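February 4, 2024

Seed store, Trevgate. Germination on the Skidura barley finished this morning. 93 up out of the hundred on damp paper, same as the December batch. Milagros Requena wants a second tray at a lower temperature before we sign it off — started 2 trays, lids on, bottom shelf.

Urquhart scale drifting again. Zeroed it, left it 30 minutes, zeroed it again. Use the old one for anything under a gram.

White woven sacks are fine for the bulk grain, keep the paper ones for samples. 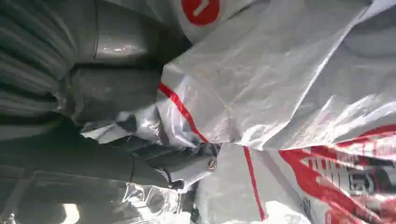

Do the chilled trays need light? Dark until day four, then the window bench.

Labels still to print.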